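Notebook, Garkberg flat
October 23, 2025
Entry by Teun. Corrections in the margin welcome, insults on a separate sheet.

Topic for this quarter: can it do the chores yet? Short answer unchanged since July. Longer answer follows, mainly so Huia can stop asking me in the kitchen.

Background for whoever inherits this book. In July we wrote a list of jobs which a reasonably willing teenager could do without instruction: move a table with a person on the other end, wipe it, load the washing, make a bed. Declan wanted to add "look busy", on the grounds that we should have at least one pass. The list went on the inside cover and has been looking at us ever since.

Table shifting is the current job. It got picked because it sounds easy, and because Doolan (the customer, or at any rate the people who come to the meetings) keep saying that what their depots need is something to take the other end. They don't want it to be clever. They want it to lift when someone says lift, and not walk off with its half.

Wycliffe's protocol, as amended:

Clear the top first. Anything you leave on it becomes part of the experiment.
Person takes one short end, robot takes the other.
Person says "ready", waits, says "up".
Lift to knee height, hold, set down. No walking until the holds are boring.
If either party is unsure, set down. This applies to Lachlan too.

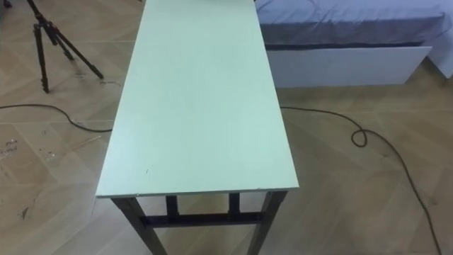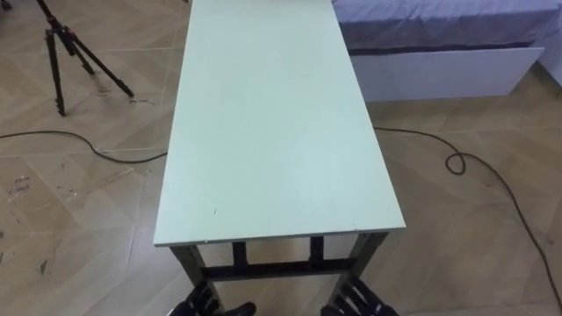
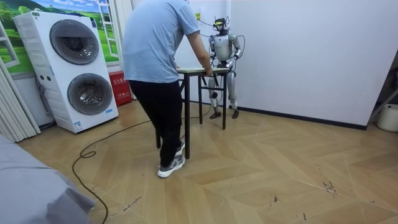

The question I keep coming back to is what "taking the other end" consists of, given that people do it all the time while talking about something else. When two of us move a table, hardly any of it is lifting. Each of us feels through the tabletop what the other is about to do, and puts up with it. The robot sees rather well and feels rather badly, so it leans on its eyes, and its eyes are looking down at a long stretch of plain pale green with next to nothing on it to fix on bar a small dark speck. Wycliffe is fond of that speck and has asked that the top not be scrubbed until he has finished with the edge finder. Once the hands come up to the near end, one at each leg, there is plenty more going on down there: corner, leg, crossbar, shadow, all of them dark, and black fingers on top of that. It has on occasion settled on the crossbar as the thing to lift. You can lift a table by its crossbar. You can also carry a cat by the tail, in principle.

Notes on individual troubles, in no order.

Timing. It waits for the word and then goes up smoothly, a shade late, every time. A person on the other end meets this by lifting early, feeling the weight tilt, and apologising to it. Lachlan apologised to it all morning. I would like the delay shorter, but Huia's view is that a steady delay is fine because people learn it, and what they can't learn is one that wanders. She's right, annoyingly, so the delay stays and gets written down as a feature.

Setting down. Worse than lifting. It doesn't know where the floor is until the legs tell it, and the legs tell it with a bang. Declan has put in a slower last bit. Now it lowers the table like someone putting a sleeping child in a cot, and the person opposite has long since let go and is checking messages. We need something between the bang and the cot.

Grip. Under the edge good, round the leg acceptable, pinching the edge from above useless. It still tries the pinch when the table is skewed. Retrain with more skewed starts.

Cables. There is cable on the floor on both sides of the table, and both of us human types step over it without a thought. The planner treats it as scenery. No walking trials until it treats it as cable. I've put this down as a blocker and I expect to be told it is a detail.

Flooring. The diagonal planks give the edge finder a great many nice straight lines that aren't tables. Wycliffe has a mask for this which works here, in this flat, on this floor. Ratthorpe will have carpet. See you all in Ratthorpe.

On numbers. The Grultov tally stands at 301 logged attempts on the table job, all types together, and the target on the plan is 1,000 before anyone is allowed to draw a graph. Declan has drawn a graph. It goes up nicely provided you begin at attempt three. I've asked him to keep it in his own book.

Also from the Doolan call: they asked if it could do the job without a person at the other end, with two of the machines. I said let's see it get along with Lachlan first. Then they asked about the washing. We have loaded no washing. Opening the door is on the list, closing it is further down the list, and the matter of odd socks has been left to a later phase.

My own position, for the record. As a removals man it would be sent home before lunch. As something to hold up one end of a light table for as long as you like, with no complaint about its back, it is nearly useful, and I wouldn't have written "nearly" in July.

To do:
Skewed starts, at least one full session (Wycliffe)
Wipe trials, but only after the speck is released (Declan)
Softer set-down, second attempt (Declan)
Cable on the floor map (me)
Find out who has the long tape measure, and get it back (Huia)

Battery swap was at 900 cycles on the old pack, label says so, now retired to the shelf. Don't put it back in.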